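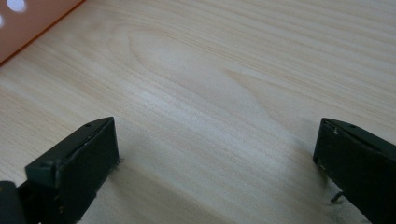 Combien faut-il garder sur son compte courant ?

De quoi couvrir un mois de prélèvements, plus une petite marge. Chez moi la marge est de 700 euros, et tout le reste part sur un livret dès que la paie tombe.

Temps de lecture : 3 min

Je me suis posé la question en juillet, en ouvrant enfin l'appli de ma vieille banque, Irnard, pour vérifier un remboursement. Et là, surprise : 1247 euros qui dormaient sur un compte dont je ne me servais presque plus (je l'avais gardé « au cas où », vous connaissez la chanson). Pas d'intérêts, évidemment, mais des frais de tenue de compte, ça oui ! J'ai remonté les relevés un par un avec mon café et j'en ai trouvé pour 91 euros, grignotés petit bout par petit bout sans que je bronche.

J'étais un peu vexée, je l'avoue. Moi qui compare le prix du beurre au kilo…
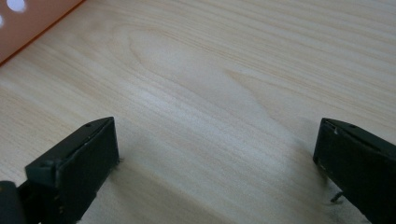

Ce que j'ai fait du vieux compte

D'abord, j'ai résisté à l'envie de tout fermer dans la soirée. Il restait quatre prélèvements accrochés dessus : l'assurance de l'appartement, la mutuelle, le magazine et une cotisation que j'avais complètement oubliée. Je les ai basculés vers Zirnby, ma banque de tous les jours, en écrivant à chaque organisme. C'est long, c'est barbant, et la mutuelle m'a demandé deux fois le même RIB. J'ai laissé passer un mois complet avant d'envoyer la lettre de clôture, avec accusé de réception, parce que je suis de la vieille école.

Ensuite j'ai viré le solde sur mon livret. Je n'ai rien placé de plus compliqué, je préfère pouvoir y toucher si le chauffe-eau me lâche cet hiver.
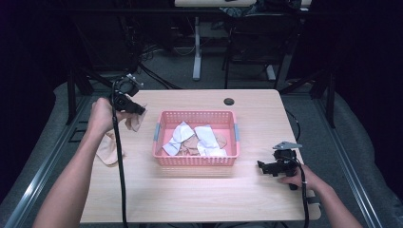
Mon budget, je le tiens maintenant avec deux comptes et un livret, pas un de plus. Le premier compte paie les charges fixes, le second les courses et les sorties, et je regarde les deux le même soir, une fois par mois. Avant, je ne voyais que le dessus, un peu comme dans ce panier rose où les linges blancs sont posés sur les beiges : les grosses dépenses bien visibles, et dessous toute une couche de petits montants que je n'allais jamais soulever. J'ai pris l'habitude de commencer ma lecture du relevé par le bas, par les sommes les plus minuscules, et c'est là que j'ai retrouvé un abonnement de stockage en ligne chez Sæther pour des photos que j'ai aussi sur un disque dur. Résilié dans la foulée !

Il me reste à m'attaquer aux assurances, j'ai deux contrats qui me semblent couvrir la même chose et des conditions générales écrites en tout petit. Si l'un de vous a déjà fait le tri là-dedans, racontez-moi en commentaire, je prends tous les conseils.

Rechercher sur le blog… OK

© Eltidside | Me contacter | Retour en haut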